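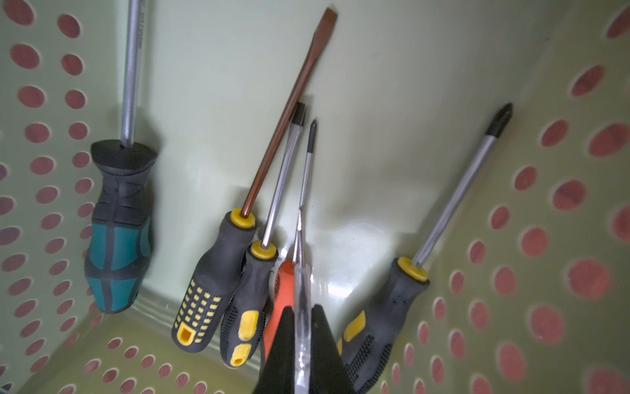

Call for participants: tool sorting group, Ekitell student robotics project

The Ekitell project at Rustonmont is taking on new people for the spring group. We have 3 places on the sorting team and one more for somebody who likes writing things down. Read all of this before you apply, please. Last time a lot of applicants had read the first line and filled in the rest from movies.

What the project is

We are trying to get a robot arm to take hand tools out of a basket, one at a time, and put each one where it belongs. Screwdrivers for now. It sounds like an afternoon's work and we have been at it since December. Thin shafts are hard to find, handles lie against each other, and the gripper has very little room once it is down between the walls. A person does the whole job while talking about lunch.

You will hear that student robotics is about building the future. Maybe it is. Most of what we do is put screwdrivers back in a basket and start again. If you have been to a demo day and seen an arm do something clever on the first try, ask how many tries came before it. We ask that of every team we visit, and the answers vary a lot in quality.

What you would be doing

Each session runs from 4 pm to 6:30 pm. You would set up the basket, run the arm through a batch of 20 picks, and log every one, including the ones you would like to forget. A pick where the tool came up and then slipped counts as a failure. So does a pick where the arm took the wrong screwdriver and held it beautifully. We had a long argument over that second rule and it is settled.

You would also help decide what to try next. Expect to be asked why you think your idea will work – "I saw it in a video" has been offered before and did not get far.

The target for the term is 260 logged picks on mixed handles, all under the same rules. We are not promising a success rate. Brirero, the software we use to plan the arm's moves, has a nice display full of green check marks. They mean the plan was finished. They do not mean anybody is holding a screwdriver, so you will be watching the basket.

The competition

We plan to enter the Serrano student challenge in the handling class. The rules give each team 90 seconds per tool, which is generous until you have watched an arm think. We may withdraw if our numbers are poor a month out. Anyone joining mainly for the trip should know that now.

Who should apply

Any Rustonmont student, in any subject. You do not need to have programmed before, though you will have to learn some. You do need to be able to come to most sessions and to write "failed" in a log without adding an excuse after it. People who have fixed bikes, sewn, cooked for a crowd or worked in a stockroom have done well with us. People who wanted to talk about artificial minds mostly left by the second week, and that was fine with everyone.

The writing place is for someone who will keep our project page accurate. The current version says the arm "handles tools with ease." We would like that sentence gone.

What you get

No pay. Project credit if your department allows it – check with them first, we can't do that for you. Bench time, use of the arm outside sessions once you have been signed off, and a fair amount of practice at being wrong in front of other people.

How to apply

Send half a page to the Ekitell mailbox on the student projects board. Tell us about something you tried to get working that didn't, and what you did about it. Leave out the word "passionate." Put "sorting" or "writing" in the subject line so we know which place you are after. We reply to everyone, and you are welcome to sit in on a session before you decide.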